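Bring Back the Intermission
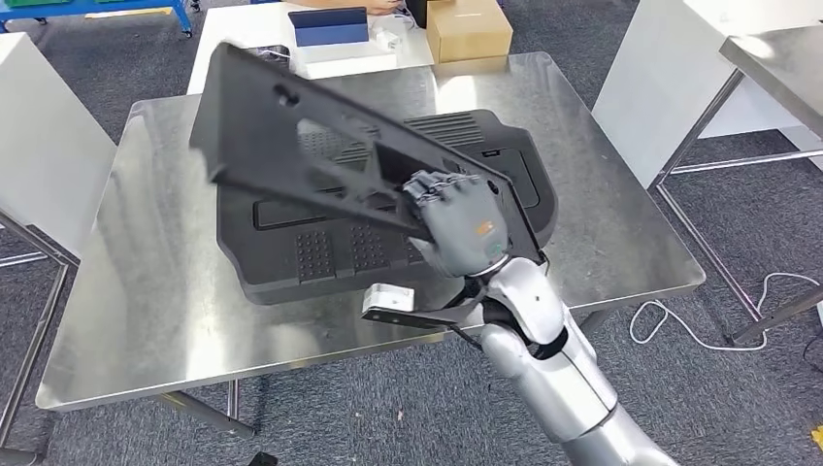 The best two hours I spent in a theater this year were split in half. The Kindley, a one-screen house a short walk from my apartment, ran Prakash Marar's family drama Sirotis in August, and the manager stopped it at the midpoint because that is how Marar cut it. A card came up, the lights rose, and people went out to the lobby for 20 minutes.

I had seen the same film on a streaming service in the spring and thought it was slow. The card was gone. The scene at the train station, where the older brother gives up his ticket, ran straight into the wedding, and I missed how much time had passed between them. At the Kindley I had the whole break to think about that ticket. By the time the wedding came I knew why the mother wouldn't look at him.

Films used to be written for this. A writer planned two endings, one to send people out talking and one to send them home. Songs were placed with the break in mind. When theaters and platforms drop it to save time, they are changing the shape of the story, and viewers blame the director.

The usual argument against is that audiences are impatient. I don't see it. There were some 100 people at my showing, and five seats near me that emptied at the break were all filled again before the second half began. People complain about three-hour films mainly because they are made to sit through three hours without moving.

The other argument is about mood. Lensa Kassa, who teaches film editing and has forgotten more about it than I know, told me a break kills tension. It can, if it's dropped into a film that has no place for it. I wouldn't want one in a tight thriller. But Marar's lead, Venkatesh Iyer, plays the first half as a young man and the second as a tired one — the gap helps him. He walks back in and we accept the gray hair at once.

So leave the short films alone. For anything close to three hours, ask the director where the break goes, print it on the schedule, and put the card back in the streaming version too. Anyone at home who doesn't want it can skip ahead.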